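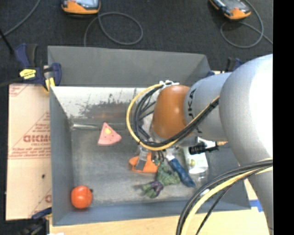 Sorting the odds-and-ends bin before we move

Hi all, we're moving in December and I'm down to the grey bin where everything without a home ends up, toys, packets, bits with handles, you name it. Do I sort it now or just tape a lid on and deal with it at the other end?

3 answers

Sort it, love! I taped mine shut when we left Chávez Street and it sat in the garage for 140 days, and by then the kids had forgotten every toy in it. Give yourself 10 minutes with a cuppa and put the little figures in a zip bag so they don't lose their mates.

Tape it.

Bit of both, I reckon. Toys in one bag, anything in a packet in another, then back in the same bin. Stireo had bags in a box of 100 last time I was in, and the spares are handy for screws.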